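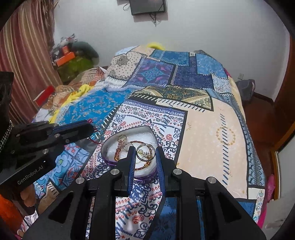
Tandham Forum > Equipment and Procurement > Budget Planning
Thread: Hand-held gripper pairs for household recordings, second budget round

procurement_desk
Posted 28th May
Members are invited to comment on the draft equipment plan before it is submitted. The proposal is to purchase additional pairs of hand-held grippers for the household program, which currently covers bedrooms, kitchens and laundry areas. Two suppliers have replied to our request. Cloltel quotes 3,523 per pair, with charging dock and carrying case included. Wikström quotes 1,602 per pair, with the dock and case sold separately at 700 for the set. Both prices exclude shipping. Please confine comments to cost, delivery and suitability for the task list.

E. Sanna
Thank you for circulating the figures. My preference is for the Wikström offer. Even with the dock and case added, the price is well below the Cloltel quotation, and the difference would pay for spare fingers and a second set of batteries. I would ask that the plan show spares on a line of their own. Last year they were placed under "sundries" and the money was spent on cables.
Ettore Sanna

northwing_ops
I must disagree with the previous post. The purchase price is only part of the matter. The bedroom tasks involve thin and small articles: string, cord bracelets, rings, key rings with charms. A finger that closes slightly out of line is of little use for a ring lying on foam padding. The Cloltel unit is supplied calibrated, and the Wikström unit is calibrated by the buyer. Staff hours spent on calibration do not appear anywhere in the draft.

procurement_desk
The point regarding calibration is accepted. Can northwing_ops provide an estimate of the hours per pair?

northwing_ops
Our log gives 75 minutes per pair at first setup. The repeat check is shorter, but it must be done after every change of fingers.

E. Sanna
With respect, 75 minutes does not close a gap of that size. I would also point out that the jewelry tasks are a small portion of the list. Most of the remaining work is folding, stacking and moving bedding, for which either unit will serve.

hml_Prarnulell
I write on behalf of the Prarnulell group, which shares the equipment pool. Two matters are missing from the draft.
First, operator fatigue. Our people hold one unit in each hand over a bed or a low table, often leaning forward. Neither quotation states the weight with the battery fitted. We request that this be obtained in writing.
Second, props. The draft contains no amount for tins, cords, costume jewelry or soft goods. These items are worn out or mislaid, and our group has been replacing them from its own funds. A modest yearly sum would be fair.

procurement_desk
Weights will be requested from both firms. On props, please send a list. The plan can carry a consumables line if the items are named.

hml_Prarnulell
The list will be sent. Kindly note that patterned quilts and cloths should be included. Small articles on a busy pattern are harder work than the same articles on a plain sheet, and the task list calls for both.

tms_records
A question on timing. If the order is placed after the end of May, does the quoted price still hold? The Cloltel letter in the shared folder has no expiry date.

procurement_desk
Wikström holds its price for the quarter. Cloltel has been asked to confirm.

northwing_ops
May I suggest a trial before any full order? One pair from each supplier, the same operators, the same tasks, including the string and the rings. If the Wikström units perform adequately, I will withdraw my objection.

E. Sanna
I have no difficulty with a trial, provided that it does not delay the main purchase into the next budget year. I remain of the opinion that the result is fairly plain already.

procurement_desk
A trial pair from each supplier will be entered in the revised draft, together with separate lines for spares, calibration hours and consumables. The revised draft will be attached to this thread once the weights have been received. Comments remain open.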